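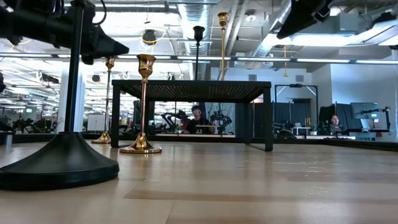

A brass candlestick on a light wooden tabletop.

Yeison Cáceres has managed the front desk at the Staltgate dental practice for three years, and in that time the reception team has changed its appointment system twice. The Practice Support Bulletin spoke to him on 2025-03-22 about missed appointments and what the practice has done to reduce them.

When Mr Cáceres took up the post, patients were sent one letter and nothing more. "We had 272 missed appointments in the first year," he said. "Most were routine check-ups, and a good many were from people who had moved house and never received the letter."

The practice first adopted Besulix, a text reminder service, and later replaced it with Jiditz, which allows patients to reply and rebook without telephoning. The figure for the most recent year was 155. Mr Cáceres is cautious about crediting the software alone. "We also began to ring anyone booked for a long treatment — a root canal, a crown — two working days beforehand. Those calls take time, but an empty hour in the surgery costs a great deal more."

Asked whether the practice charges for missed visits, he explained that it does so only for private hygiene appointments, and only after a second absence. "Some of our patients are nervous. If the first thing they receive from us is a bill, they stay away until they are in pain."

The short-notice list has proved popular. It holds 14 names at present, mainly retired patients and people who work nearby, and is kept by the receptionist on duty. Gaps are offered in the order in which people joined, except where a dentist has asked for someone to be seen sooner.

From April the same approach will be used at the Yaman branch, where evening appointments are the main difficulty. Staff there will spend a morning at Staltgate before the change. "They know their own patients," Mr Cáceres said. "I expect they will want to alter the wording of the messages, and they are welcome to."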